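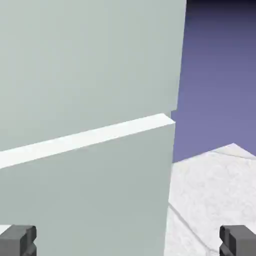

What does a beginner do in a robot club for the first month? Mostly they drive a pretend arm around a pretend table on a computer, and bump into things.

That's how Fengying Feng likes it, anyway. She started the Moges Robot Club in a spare classroom with 12 students and a stack of hand-me-down computers, and every Tuesday after school the room fills up with backpacks, pretzels and a good deal of friendly arguing (she brings the pretzels herself, and they never last!).

The students spend most of their time looking out from the robot's own hand, with the two dark gray fingers poking up at the bottom corners and the white marbled surface beyond them. It takes some getting used to. Come in close to a big flat panel and it swallows up most of the view, and you have to work out how near you are from a bright strip, an edge and a bit of shading.

Kalkidan Yimer, a junior, has logged nearly 175 practice runs since September, and she still talks to the arm under her breath. "I say 'easy, easy,' like it's a horse," she told me, and then she went right back to it, because her turn was only 10 minutes long and I had used up two of them.

The club is getting ready for the Wivent Cup in July, where each team gets 30 minutes to finish a set of tasks it hasn't seen before. Feng still needs a second van for the trip, and the team still needs a name. Last I heard, the vote was tied.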